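Ticket: Bakos reunion album, track 2 cuts out on Vallside streaming
Status: Resolved
Product: Vallside Music, web player and phone app 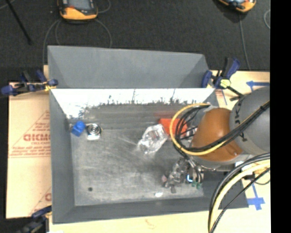
Reported problem
The anniversary edition of the first Bakos album plays normally until track 2, then drops to silence at 75 seconds. The progress bar keeps moving. Track 3 starts as usual. Customer is in Varnville on a home connection and has the paid plan.

First reply
Asked customer to sign out, clear the app cache and try the track again with downloads turned off. Also asked whether the original release of the album has the same fault.

Customer update
Same result after clearing the cache. Original release plays through. Customer says the fan forum has a thread with the same complaint, mostly from people who pre-ordered in July to get the reunion interview.

Testing
Played the anniversary edition on the web player at normal and high quality. Silence at normal quality only. High quality plays to the end. Downloaded copies follow whichever quality was set when they were saved, so an old download will stay faulty even after the source is fixed.

Checked the file details. The normal quality version of track 2 is almost 30 seconds shorter than the listed running time, and the player is filling the gap with silence before the chorus comes back. The lyrics display runs ahead of the singing from that point on.

Escalated to catalogue team
Label is Fimley. Catalogue team confirmed the master was delivered complete and the fault came in when our normal quality copy was made. New copy requested.

Workaround sent to customer
Settings, Playback, Streaming quality, High. Remove the album from Downloads and save it again. This uses more mobile data, so change it back once the fix is in.

Fix
Replacement file live at 4:10 pm. Tested on web and phone at both quality settings. Lyrics are back in time with the vocal.

Customer update
Plays properly now. Customer asked if the play count for the track could be corrected. Advised that we can't edit play counts on an account.

Closed. Linked to the other open tickets for this album.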